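Dual-Arm Cell Guide Opens for Comment

Studthorpe – A draft practice guide for small workcells in which two collaborative arms share one table has been opened for comment. The text, known as the Brellow guide after the working title of its first version, applies to bench-scale handling of light objects such as plates, sponges and foam blocks. It is meant for teaching labs, test groups and small shops that run such cells without a full-time safety engineer.

The draft deals with layout, marking, operator position and record keeping. It does not replace the risk assessment, which remains the duty of whoever puts the cell into service.

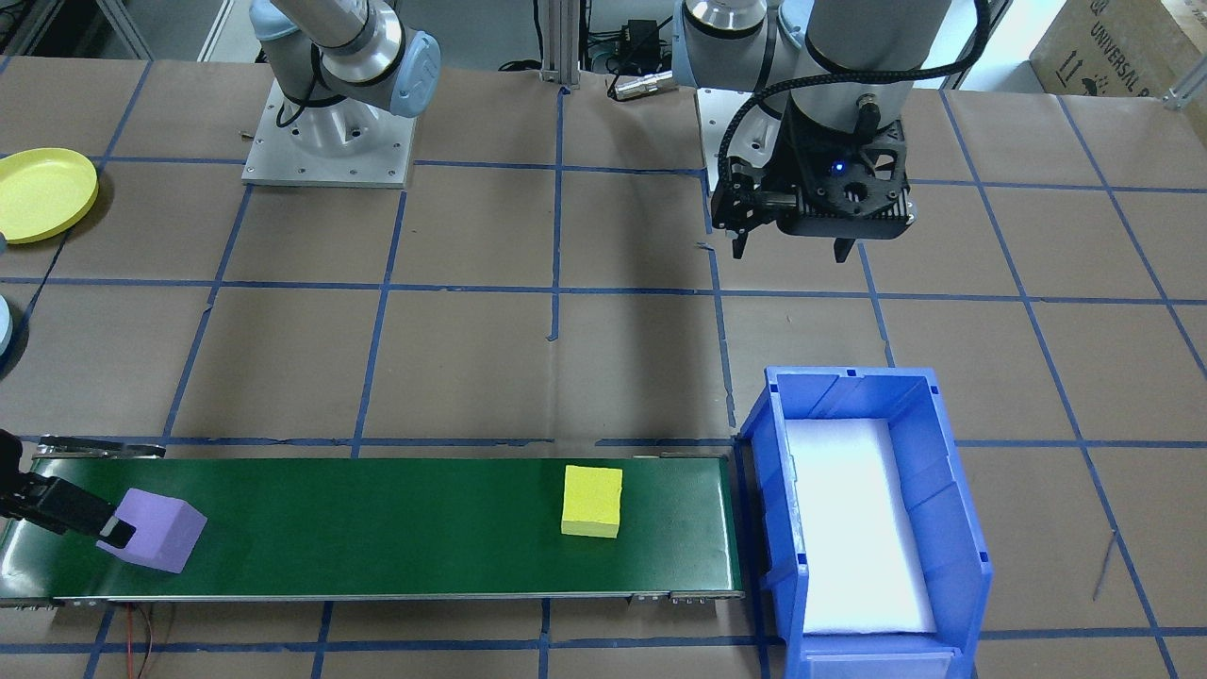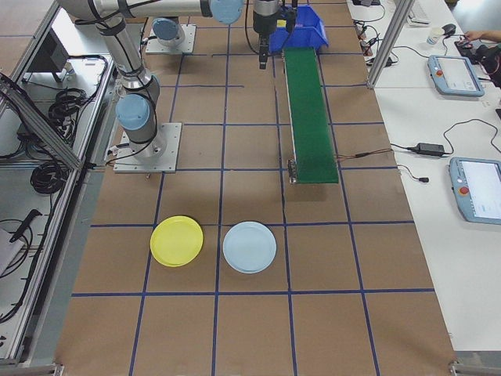

Taped grid, conveyor and bin on a shared two-arm table, with the teach pendants on the desk beside it in the second and third views. 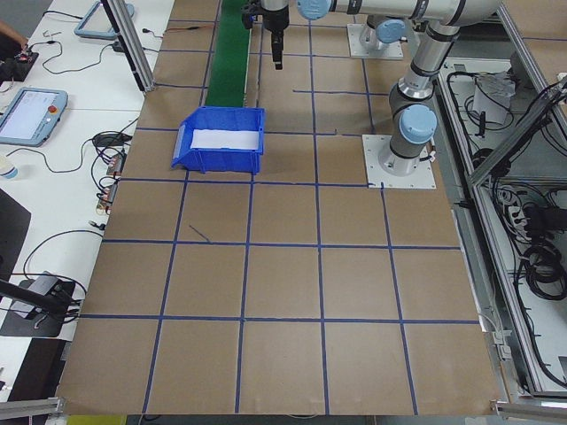
Section 2 covers the work surface. A table used by two arms should carry a visible grid, and each cell of the grid should be assigned in writing to the first arm, the second arm or both. Tape is accepted as a marking method. Where tape has lifted or torn to the point that a line can be read two ways, it is to be replaced before the next run. Stray pieces left from an earlier layout are to be removed. The grid is for people only and must not be used as a calibration reference unless its accuracy has been measured.

Cells assigned to both arms are called shared cells. Only one gripper may be in a shared cell at a time, and the interlock that enforces this has to be tested at the start of each shift. The draft sets a default hold of 1000 milliseconds between one arm reporting clear and the other being released to enter. If either arm fails to report within 2000 milliseconds, both stop. Sites may use other values if they keep the test results that support them.

Section 3 deals with conveyors and bins. A belt that runs between two arms counts as a shared cell over its full length, whether or not it is moving. The belt drive must stop on the same signal as the arms; a separate stop button for the belt alone is allowed as an addition. Bins have to be fixed or located against a stop so that they cannot creep during a run. Liners and foam pads are permitted if they lie flat and stay below the rim.

Cables get their own section, one of the longest in the draft. Loops along an arm should be checked through the full range of each joint at reduced speed, with the gripper both open and closed. Loose wires are to be kept off the marked surface, or secured and routed along its edge. Spare cable should be coiled and stored outside the reach of both arms.

The section on operator position drew the most discussion during drafting. Each arm must have an emergency stop within reach of the seated operator, and one stop must halt both arms. Pendants should be placed in the same left-to-right order as the arms they control, as seen from the operator's chair, and labeled to match. Drinks, keyboards and other desk items may stay on the operator desk but should not lie between the operator and a stop button. An earlier version banned them altogether. The ban was dropped after trial sites in Dedstead reported that it was not being followed and could not be checked.

The trial stage produced 808 logged runs. Of these, 65 ended in a stop that had not been planned. The largest group of stops came from late clear signals in shared cells, followed by objects that had shifted in the gripper before placement. The log format used in the trials is attached to the draft as Annex B. It calls for one line per run, with the object type, start cell, end cell and cause of any stop.

Begović, the consulting firm that edited the draft, will collect comments until the end of March. Comments should give the clause number and propose replacement wording. General remarks will be read but may not receive a reply. Clauses that change the default times will be held back for a second round – the remaining sections may be released earlier.

Mobile bases, vision-guided picking from deep bins and cells with more than two arms are outside the scope of this edition.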